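The Sock Drawer as Autobiography

My grandmother kept a darning egg in her apron pocket the way other women kept a handkerchief. It was smooth from years of use, and when I was small I believed it had come out of a real goose. She'd sit by the kitchen window after supper, slide it down into the heel of somebody's sock, and tell me about winters in the old country while the needle went over and under. I have been thinking about her all August, which is a silly month to think about wool, but that's when I finally got serious about mending.

It began with a hat, a plain black one I'd worn for longer than I care to admit, and a conversation with Radomir Lazarević, who runs a little mending shop called Charvát up on the hill in Brusedia. I had stopped in to ask about a button. Two hours later I was still there, drinking his tea and hearing about gauge.
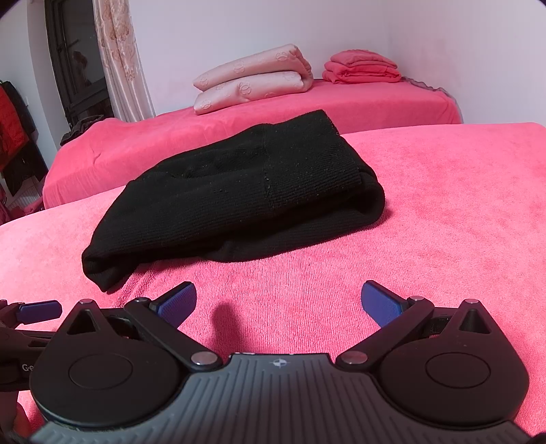

What the Knit Remembers

Radomir learned his trade at the Drotuseo mill, where he spent his younger days among the knitting machines. Every knit, he told me, is really one long yarn making loops through itself, and that is why it stretches so kindly over a head or a heel (and why one broken loop can be such a heartache!). A woven shirt tears. A knit unravels, and if you catch it early you can coax the loops back up with a crochet hook, one at a time, like somebody climbing a ladder.

He charges very little for this. I told him so, and he waved me off and poured more tea. 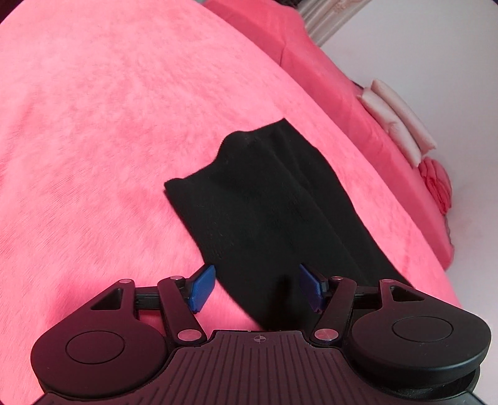 An Evening with Needle and Thread

So I went home and tried it myself. You want a blunt needle, a yarn close in weight to the original, and a good lamp, especially for dark colors, which swallow up every stitch. Start well outside the hole, in the sound fabric, and run your rows back and forth until you've covered the thin part too. Then turn and weave across, over and under.

My first darn was lumpy as oatmeal. I wore it anyway, all day, and felt it under my heel like a pebble.
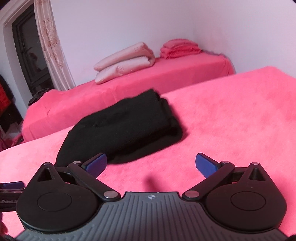 The second came out flatter, mostly from pulling less. Radomir's advice is to leave a tiny loop at the end of each row, so the yarn has somewhere to go when it shrinks in the wash. I'd skipped that the first time, being in a hurry to get to supper.

He gives a class now at the Edance hall, starting at six in the evening, and people bring whatever they have in a bag. I brought four pairs last time and came home with one finished, and a slice of somebody's plum cake wrapped in a napkin.

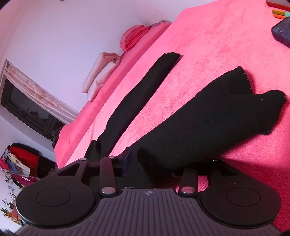
Black fabrics, a challenge for any mender's eyes.

My grandmother's egg turned up in my sister's sewing basket, by the way. She's agreed to let me have it until Christmas.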